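About Asham Lodges

Asham Lodges is a small holiday letting business on the edge of Asham village. We let two lodges by the river, called Skov and Plomo, and we own and look after both of them ourselves. The land was a plant nursery until it closed, and the old brick potting shed is now our office and laundry.

Skov is the larger lodge and sleeps six. Plomo sleeps four and has a level path from the parking area to the front door. Each has a full kitchen, a covered porch and its own parking. Bed linen and towels are included in the price, and so is the first basket of logs in winter.

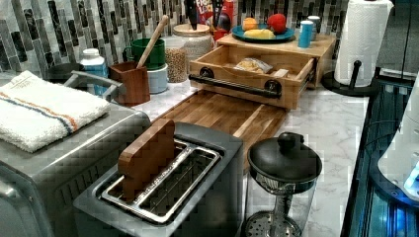 Arrival is from 4 pm and we ask guests to leave by 10 am. The key safe code is sent by text the day before you travel. The lane is narrow after the chapel, so please take it slowly, particularly in lambing season. Satnavs often send people to the farm gate on the far side of the river, where there is no way across by car.

The Flarkis footpath passes the bottom of the site and follows the water into the village. There you will find a shop, a pub that serves food most evenings and a bus stop. The number 88 bus goes to the station and the market. Fishing on our stretch of the bank is for guests only, and you will need your own rod licence.
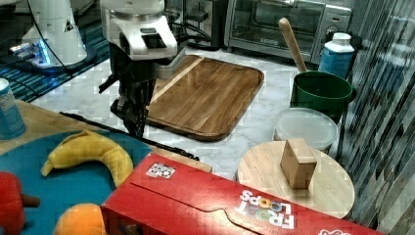

Can we bring a dog?

Dogs are welcome in Plomo, up to two per stay, at no extra charge. We keep Skov free of pets for guests with allergies. Please keep dogs on a lead by the river, as the neighbouring field has sheep in it for most of the year.

Bookings are taken through this website or at the office, which is open from 9 am until noon. Prices for July and August go up in January.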